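Visitor Help > Kurko Toy Library > Borrowing Questions

Borrowing and Returning: Your Questions, Answered

Welcome, and thank you for stopping by! If you've never borrowed from a toy library before, you probably have a few things you'd like to know before you bring the kids in. 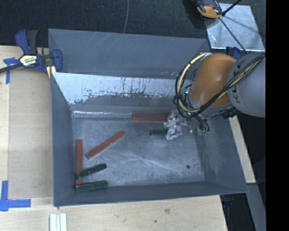

Most of these came up at our front desk over the past year, and I've tried to answer them the way I would if you were standing there with a toddler on your hip. If yours isn't covered, please write to us or just ask when you come by.

How do I join?

Come in with a photo ID and something with your address on it (a utility bill is fine, and so is a letter from school). A family membership is $60 a year and covers every child in the household, plus grandparents who want to borrow on their own visits. We can usually have you signed up before the kids have finished choosing.

How many toys can we take home?

Four at a time, for three weeks. A puzzle counts as one toy, and so does a whole train set, so choose wisely! Party packs are separate and don't count toward your four.

Do you really have 4,000 toys?

We do, though you'll never see them all out at once. A good share is on loan on any given day, and the bigger ride-ons live in our storage room on Osine Street. If you have your eye on something in the catalog that isn't on the shelf, put a hold on it and we'll call you.

What happens if a piece goes missing?

Please don't lose sleep over it. Look under the couch, look in the car, and then look in the toy box again, because that's where most of them turn up. If it's still gone when the toy is due, bring back what you have and tell us what's missing. We only charge when a toy can't be used without the part, and we'll always talk with you about it first.

Do I have to clean toys before I return them?

A wipe with a damp cloth is plenty. Please don't put anything in the dishwasher, even if it looks sturdy. We lost a very nice Gotis tea set that way and I still miss it.

Can I renew?

Yes, once, unless another family is waiting. You can do it by phone or at the desk.

My child is 16 and has special needs. Are we too old for this?

Not at all. There is no upper age limit, and we have a lovely shelf of sensory and switch-operated toys that was put together with older kids in mind. Ask for Iona Laing, who looks after that collection and is very good at finding the right match.

Do you take donations?

We love them, but please call first. We can't accept stuffed animals, car seats, or anything that has been recalled. In October we close the donation shelf while we do our yearly inventory.

Where do I park?

Behind the Tzavaras Bakery, in any space without a number on it. The stroller ramp is on that side too.

Page updated August 25, 2018

Related pages
Party Packs and How to Reserve Them
Toy Safety and Recalls
Opening Hours and Holiday Closings
Sensory Shelf: What's New
Volunteer at the Front Desk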